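Print this page | E-mail this thread

Stonley Community Board > Local Government & Law

Topic: Ranked ballot bill -- is the guide any good?

marshhen
14 Nov 2021
I finally read the whole ranked ballot bill last night and I'm so excited about it! The 12 pages on how votes get transferred are clear as day once you slow down. What bugs me is the town guide. It keeps saying "second vote," and you don't get a second vote. You get one vote that can move if your first choice is out. Big difference!

tollgate_pete
Clear as day to you, maybe. I got to the part about exhausted ballots and had to make a sandwich. My worry is Paredes, where they had 235 ballots set aside in the April election for skipped rankings. Those people showed up and didn't get counted.

marshhen
Set aside for review, though! Section 24 here says a skipped ranking just moves to the next name marked. Paredes never had that line. I love that somebody thought to put it in -- it fixes the thing you're worried about.

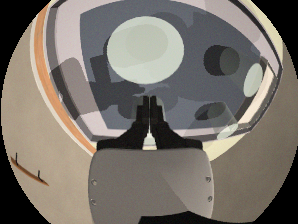 And the review has to happen in the open, with anybody allowed to watch. I would go. I'd bring a thermos and stay all night.

quillback
Sorry, I'm with Pete on this one. "Moves to the next name marked" sounds fine until a person marks two names as third. Then what? I read it twice and the bill is silent.

marshhen
Ooh, good catch. I thought the overvote part covered that, but it only talks about first choices. I'm going to write to the clerk and ask.

tollgate_pete
So we agree it needs work.

marshhen
We agree it needs one more sentence, Pete! I'd still vote for it tomorrow.

quillback
I wouldn't, but I'd read the new sentence. Post it here if the clerk writes back.

Contact the moderators | Copyright Stonley Community Board | Back to top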